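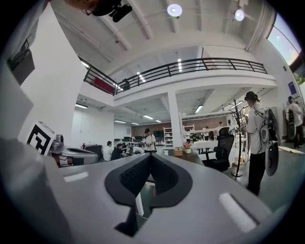
Ceiling beams and overhead lighting

Ticket 222: Wi-Fi drops, Harnholm site
Opened 24/09/2026
Status: reopened

Laptops lose the network for 30 seconds or so several times a morning. They still show full bars while it happens. Wired desks are fine.

Update 1
Called Rarier support. They blamed the lighting. Their theory is that new LED drivers throw off enough noise to knock out the access point. I have my doubts, as the lights are on all day and the drops stop by lunch, but I ran with the lights off for a morning anyway. Same drops.

Update 2
Rarier now says "interference from user devices" and wants a list of everything wireless in the building. I asked which band they thought was affected and got a link to a help page about microwaves. We don't have a microwave on that floor.
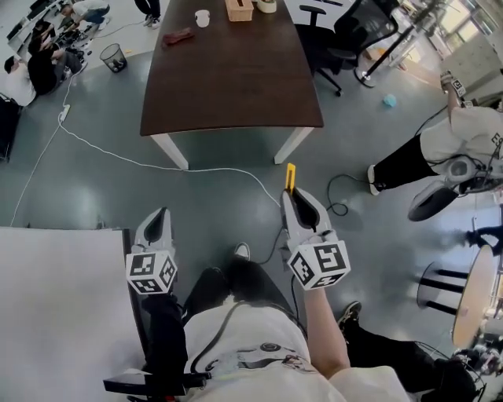
Seated user with handheld devices

Update 3
Firmware updated on the Caldeira access point as instructed. Release notes promise "improved stability," which could mean anything. Two drops before 10 the next day. Ticket was closed by Rarier as resolved. I reopened it.

Update 4
Stopped waiting and read the logs myself. Every drop lines up with a DHCP renewal. The pool on the Indura router has 200 addresses and the lease time is set absurdly short, so the morning rush eats the lot and anyone renewing late gets nothing until

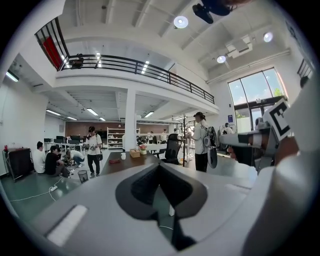

something else lets go of an address. It also explains the full bars. The radio link never went down.

Lease time changed to eight hours, old leases cleared, pool made bigger. No drops so far today. I've seen "fixed" on this ticket before, so it stays open into October. Rarier still wants the device list. They can have it when they explain the microwaves.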